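The joystick is the easy part. Getting your own shoulder to stop helping, that takes a week.

Domenica Sutter has been at it since September. Two hand controllers, one headset, a swivel stool with the swivel locked. She drives a robot through household chores in a simulated apartment, over and over, so that a piece of software can watch what she did and try it alone. Hoshino, the small outfit she works for, wants 1000 clean runs of each chore before it trains anything. On a good shift she gets 54.

A good shift is rare. Depth is the trouble. In a real kitchen you know where your hand is. In the headset you know where the fingers are, sort of, and how far they are from the thing you want is a guess until you've made the guess a few hundred times. So the new drivers get wrist views piped in next to the main one. Two fingers, a gap, whatever lies past them.
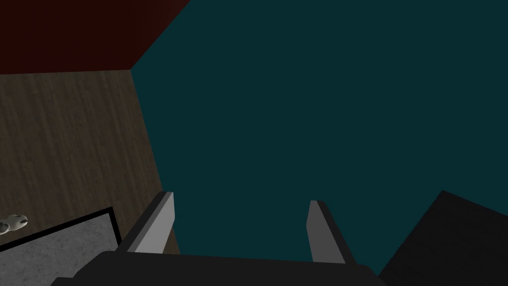 Kohei Imai thinks the wrist view gets oversold. New drivers stare into it, he said, and forget there is an elbow behind it, and the elbow is what hits things. He makes his own trainees work without it for the first 5 hours. They hate it. He would do the same again.

Sutter disagrees, a little. She uses both, flicks between them, couldnt tell you when.

What counts as a good run is its own argument. At Flaltulow, the contractor that checks the recordings, a run gets tossed if the driver pauses too long. Fair enough, a robot that learns from pauses learns to pause. But it also gets tossed if the driver is too quick, if the grip comes in from an odd side, if there's a correction halfway through that looks like a twitch. Sutter wants the corrections kept. "If it never sees me miss, how's it going to know what to do when it misses?"

Hoshino came around on that one. Sort of. Rescues now go in a separate folder, and the training people mix some back in. How much is still being fought over.

Then there is the other way of teaching, by hand. You take hold of a real arm, turn the motors slack, and walk it through the job. Pivent, the firm that supplies the controllers, sells a rig for this too. It's faster to learn. It is also murder on the back, and you need the real room, the real table, the real stuff to drop. In simulation you hit reset and everything is back were it started.
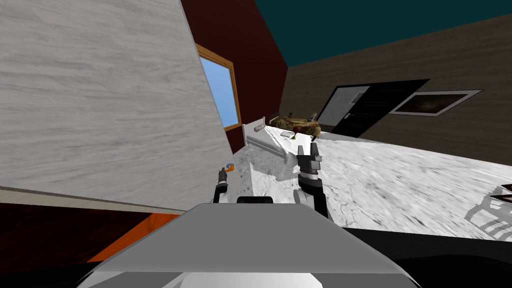
Two arms make it harder. One hand learns to hold still while the other works, and most people can't, not at first. The idle arm drifts. Sutter spent her first 30 runs parking the left one before she touched anything with the right, and still does it when she's tired. Short breaks help. So does turning the stool so the headset cable hangs behind.

The next batch goes to Didberg, where another team will try it on a physical machine. Sutter hasn't met the machine. She'd like to be in the room when it reaches for something.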